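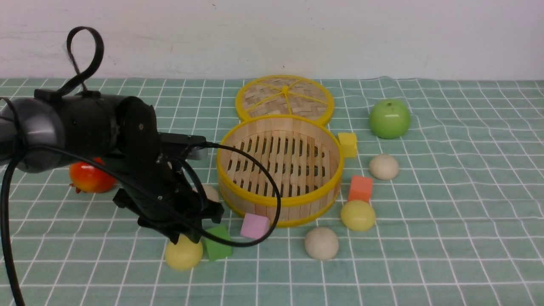 Ticket: Shared calendar shows bookings one hour late after update
Product: Gundo room booking, self-hosted
Site: Irniddale
Opened by: Decha Wannasri
Assigned to: Chelsea Mellor
Priority: normal
Status: closed

Decha Wannasri wrote:

Good morning. Since the update on Monday we have a problem with the shared calendar. When a colleague books a room in Gundo, the booking is correct on the Gundo page, but in the calendar program on our computers it is shown one hour later. For example, I booked the small meeting room for 10:00. In Gundo it is 10:00. In the calendar it is 11:00.

It does not happen with all rooms. We have 18 rooms in the list and I have checked every one with a test booking. Only 4 are wrong: Hollis upper, Hollis lower, the small meeting room and the training room. The others are fine.

What I have tried already:

Restarted the Gundo service. No change.
Removed the calendar subscription on my computer and added it again. No change.
Checked the clock of the server. It is correct and the time zone is set to London.
Asked a colleague to look on her phone. She sees the same wrong time as I do, so I believe the fault is not in my computer.

I attach the export file of the small meeting room. Please tell me if you need another one.

Chelsea Mellor wrote:

Hi Decha, thanks for such a thorough report. Could you open the export file in a text editor and look for the lines beginning with DTSTART? I'd like to know if the time ends with a letter Z. Could you then do the same for a room that works?

Decha Wannasri wrote:

I have looked at both files. In the small meeting room the line is DTSTART, then the date, then T100000Z. In a room that works the line has TZID=Europe/London and then T100000, without Z at the end.

If I understand well, the Z means that the time is universal time, and our summer time adds one hour to it. So the booking is written as local time but marked as universal time. Is this correct? It would also explain why we did not see a problem with the same rooms last winter, but I cannot be sure about this, as I did not keep the old exports.

Chelsea Mellor wrote:

Yes, you've read it correctly. Each room has its own time zone field, and if it is blank the export falls back to Z. Please go to Settings, Rooms, choose one of the four, and open the Advanced tab. What do you see under Time zone?

Decha Wannasri wrote:

The field is empty for all four rooms. For the other rooms it says Europe/London. I remember now that these four were imported from our old system, Katemlow, and the others were typed by hand. Katemlow did not have a time zone for a room, only one for the whole building.

I have put Europe/London in the small meeting room and saved. A new test booking is now correct in the calendar. However, the old bookings of this room are still one hour late. There are 279 bookings in the four rooms together, so I would prefer not to open and save each of them.

Chelsea Mellor wrote:

No need for that. Fill in the field for the other three rooms first. Then go to Settings, Maintenance and press Rebuild calendar feeds. It doesn't change the bookings themselves, it only writes the feed again. Please take a backup before you start. Calendar programs can take a few hours to collect the new feed.

Decha Wannasri wrote:

I made the backup, filled the three fields and started the rebuild at 16:20. It needed around 2 minutes. On my computer the calendar was still wrong directly afterwards, so I pressed refresh by hand and then the times were correct. My colleague's phone was still showing the old times when she went home.

Decha Wannasri wrote:

The phone is correct this morning also. I compared several old bookings in each of the four rooms and all have the same time in Gundo and in the calendar.

One small suggestion: it would be useful if the import page gave a warning when the time zone is empty. You may close the ticket. Thank you for the clear instructions.

Chelsea Mellor wrote:

Glad it's sorted. I've passed the import warning on as a feature request and linked it to this ticket. Closing now.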